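October 2026

Glue tests, panel samples from Derkwood. I cut 16 strips of the oak veneer and pressed them with the Fuvis glue, eight with the thin coat and eight with the thick one. Clamps stayed on for 96 minutes, because I forgot them during lunch. The sheet asks for less.

Three strips from the thick coat have lifted at the corner. The thin coat looks good so far.
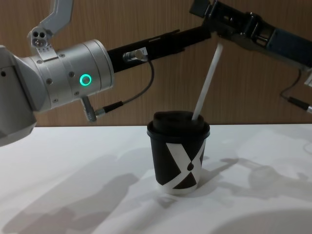

Photo: Chukwu workshop

For the wall finish, Ivico wants the grain to run vertical, with fine lines and a warm brown tone. I mixed two stains and the second is closer, but still a little red - I will try it again with less pigment.

To do: sand the lifted corners, order more P180 paper, write the stain ratio on the lid of the can.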